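We use cookies to remember your settings and count visits. Accept / Manage

Flash fiction

The Night Ferry to Olten

The last boat left at 3 and I was on it, barely. One shoe untied. Ticket in my teeth. The man at the ramp said Olten? and I nodded and he tore the thing in half, teeth marks and all.

Cabin 703. No window. A bunk, a sink, a card about life jackets. I lay down with my coat on and listened to the engine and thought about the house on Lallau Street. My mother's house. Sold now. 1,815 books in it when she died, I know becuase she kept a ledger, every title, every price, and the last line was a bird guide she never opened.

I kept one. Not the bird guide. A cookbook, with her handwriting in the margins. Too much salt. Never again. Good with rain.

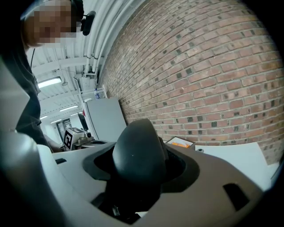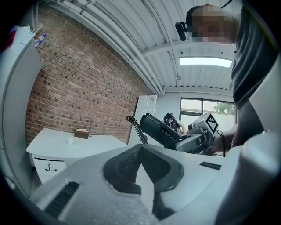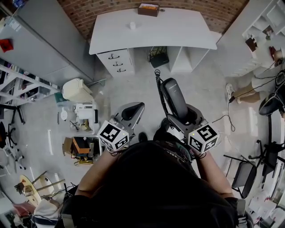

Hands at work.

Couldn't sleep. Went up on deck. Wind like a slap. A woman at the rail, eating an orange, dropping the peel in the water one bit at a time.

Going home? she said.

Going to see a buyer, I said. Which was a lie. The buyer had come and gone, had the keys, had the piano too.

She gave me half the orange. We didn't talk after that. Lights on the far shore, a few, then a lot. I opened the cookbook under the deck lamp, page 463, plum cake, and there in the margin in pencil, small, was my name. And after it: likes this one, make double.

I didn't remember any cake. I read it agian. The horn went. People came up with their bags, yawning, kids in blankets, and the woman wiped her hands on her coat and went down the stairs.

I stayed till they were tying the ropes. Then I went to find somewhere that sold plums.

Contact | Back to top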